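Trillska Laundry Pickup – Questions We Get a Lot

Updated 11/15/18

How do I sign up?
Call or stop by the Rizk counter. Name, address, phone, done. No contract.

When do you pick up?
Mornings, from 9 on. Bag on the porch or with your doorman. If it's not out when the driver comes you go on the next run, sorry.

What does it cost?
By the pound, 4 pound minimum. Comforters and sleeping bags are priced per peice. Ask first.

Do you sort darks and lights?
Yes. Black things go in cold with other black things, turned inside out if we remember – better if you do it. New jeans in a seperate bag please, they bleed.

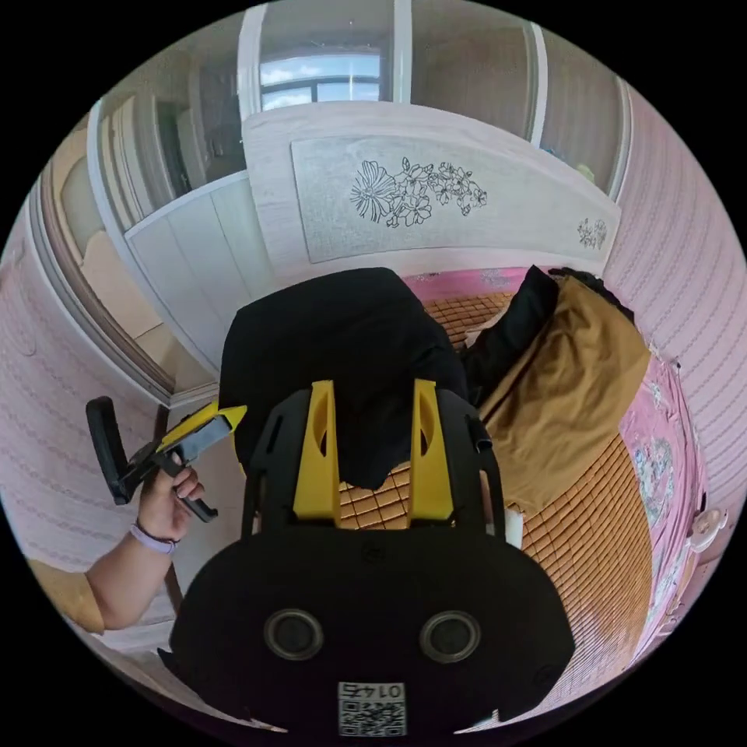
Same goes for anything you've never washed before. Put a note on it. Red towels especially. We don't pay for pink shirts if the towel was in your bag.

Can I get things hung instead of folded?
Yes, send hangers. Wire ones are fine. No hangers, we fold.

Do you do dry cleaning?
Not here. We send it out to Jullasero, allow extra time. Suits, coats, wool skirts. No leather.

What soap do you use?
Unscented unless you tell us otherwise. Want your own? Send the bottle, lid taped shut.

Something is missing from my order.
Check the sleeves of your shirts first, socks hide in there. Still missing – call and ask for Mebrat Beyene. Have your ticket number. We hold stray items until the end of the next month, so anything lost in May is here through June.

Do you take big orders?
Up to 300 pounds with a day's warning. Salons, small gyms, rentals all ok.

Can I tip the driver?
Sure. Cash only, the card reader doesn't do tips yet.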